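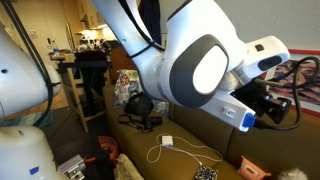 Chapter 3
The Couch Is Not a Shelf

I want to begin with the couch, and I know most housekeeping books begin with the kitchen. I did too, in the first edition, and I got a lot of mail from people who had spotless counters and nowhere to sit down. In a home where the kitchen, the eating spot and the living area all share one open room, the couch is where everything lands (keys, mail, coats, the thing you meant to return in March). A long olive-brown couch with a patterned cushion leaning at one end, and a kitchen counter cluttered with bottles and other items in the distance behind it, is about as ordinary a layout as you can find, and it's the one I'll be using for most of this chapter. When you sit down in a room like that you bring the counter with you, a little bit at a time. A cup comes over. Then a bag. Then the high table fills up and the couch gets the overflow!

I learned this the hard way in my Evville apartment, which had 548 square feet and one closet. My couch came from a secondhand place called Ukska and it was far too big for the room, and I loved it. For the first few weeks I kept it clear. After that I sat on the left end only, with my legs folded up, next to a pile I had stopped seeing.

So before we get to any methods, I'd like you to learn to see the pile again. That's harder than it sounds. We're going to sort what we find on a couch into three groups, and you'll need these words for the rest of the chapter:

Residents. Things that live on the couch on purpose. Cushions, a throw, maybe a book if you're reading it this week.

Visitors. Things that were set down by someone passing through and have a home somewhere else.

Strays. Things with no home at all. These are the ones that cause the trouble, and section 3.4 is all about them.
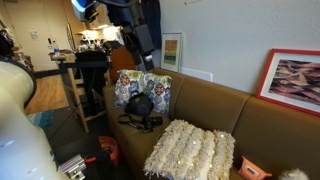 Figure 3.1. A couch with residents and visitors side by side.

Take a minute with Figure 3.1 before reading on. The square cushion with the round medallions is a resident, easy. So is the cream-white shaggy one with the little sequins, even though it has wandered out toward the front edge of the seat. The camera and the small black camera bag are what I'd call visitors. I'd move those first, and I'd move them together, with the neck strap gathered up so it doesn't catch on anything. Then there's the small salmon-orange pouch. Is it a visitor or a stray? You can't tell by looking, and I can't either. You have to ask whoever lives there where it goes. If the answer comes right away, it's a visitor. If the answer is "um," you've got a stray.

Notice too that the pictures by the wall don't get sorted. One of them rests on top of the couch back, and I go back and forth on that. I like how it looks. I also like to lean my head back when I watch a movie, so in my own place everything above the cushions has to hang from a nail. You can decide for yourself when we get to section 3.6.

What you'll need for this chapter

A basket or box you can carry with one hand full. Mine is a Trinema bin with a chipped rim, but a cardboard box works fine.
A notebook page with three columns.
The brush end of your vacuum, for the seams between the seat cushions.
A place to sit that isn't the couch.

Please do the first exercise in the room itself and don't try it from memory. I've tried it from memory and I left out two sweaters and a lamp cord.

3.1 Clearing from one end

Pick an end and start there. I like to start at the end farthest from the kitchen, but either one will do. Lift the first thing you come to, say its group out loud (yes, out loud, I know), and write it in its column. Residents go back down in the same spot for now. Visitors go in the basket. Strays go on the floor in front of you, where you'll have to step over them until you reach the other armrest.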